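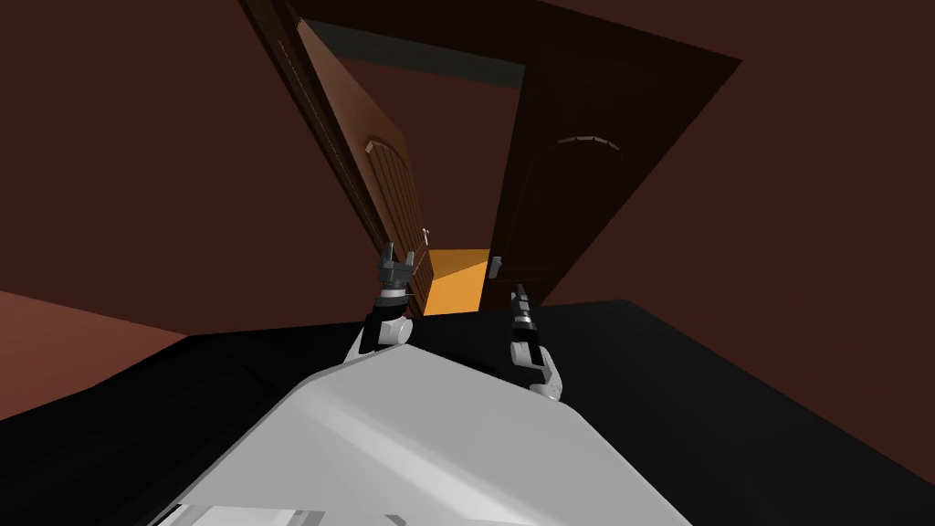

Paneled door, partly open (simulated).

Subject: Re: Saltwater in the lower Disov fields

Hello all,

Replying to the message from Tuesday, which I have kept below so the thread makes sense in the archive.

> We farm on the east side of the Disov flats, below the old sluice. The corn
> along the drainage ditch came up thin this year and there is a white crust on
> the low spots once they dry out. The county office told us it is salt and
> that we should flush it with fresh water. We have a well at the house and
> could run pipe down there, but I don't want to make things worse. Has anyone
> dealt with this? Also, is it worth putting gypsum down before winter?

A few things from our side. We are on the Haberkorn tract, a little higher than you, and had the same crust in the two fields closest to the creek.

Before you flush anything, find out where the salt is coming from. If it comes in over the top at high tide through a leaky gate, that is one problem. If the water table is salty and is wicking up through the soil in dry weather, that is another, and pouring well water on the surface will only help for a short time unless the field drains. Dig a hole with a post auger down to the wet layer and leave it overnight with a board over it. Check the water in the hole with a cheap conductivity meter. Do the same in the ditch at low tide and again at high tide. We did this in three spots per field and the picture was pretty clear. Our ditch was saltier than the ground next to it, so the ditch was the source.

Test the well too. Ours was fine in spring and noticeably saltier by late August, after everybody along the road had been pumping. If you run it hard to flush a field you can pull salt water in under the house, and then you have lost your drinking water as well as the corn. I would not use a house well for this at all. Rain does the job if you give it somewhere to go. Keep the ditches open over the winter, fix the gate so it closes on the rising tide, and let the wet months work.

On gypsum: it depends on your soil test. Gypsum does not remove salt. It swaps calcium for the sodium stuck to the clay, so the soil opens up and the sodium can wash down. If the test shows high sodium and a tight clay, it can help, but only with drainage. If the test shows general salinity and the sodium is not out of line, you are adding one more salt to the field. Ask the lab for the sodium adsorption ratio. It is not always on the basic sheet and you may have to check a box for it.

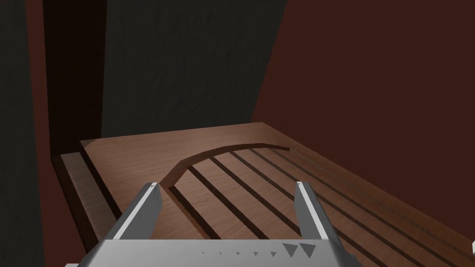
Board with cut channels, gripper at the lower edge (simulated).

What we ended up doing at Haberkorn, for what it's worth:

We gave up on corn in the lowest strip. It is in switchgrass and some saltmeadow hay now and we don't spray or fertilize it. The next strip up is barley, which stands salt a good deal better than corn or beans. The high ground is the same as before. Yields on the barley were fair the first year and better the second. It took some 7 months from the gate repair until the readings in the auger holes came down, and they went back up a little in the dry spell.

The strip we took out of crops has held the bank better too. Before that we were losing soil into the creek each time it blew hard from the southeast. I can't say how much of that is the grass and how much is two mild winters.

One caution about the ditches. If you deepen them to drain faster, you can also give the tide a shorter way in. The neighbors on the Cliltton side did that and the crust moved up the field by the next summer. Clean them to the old grade and stop there. You may also need a permit for work below the high tide line, so call before you bring in a machine.

I can't make the next meeting but will be reading the list. If you get numbers from the ditch and the auger holes, post them with the time and the tide and I will put them next to ours. Please also say how long since the last rain, it makes a big difference.

Does anyone have readings from the north end, above the road culvert? We have nothing from there since November.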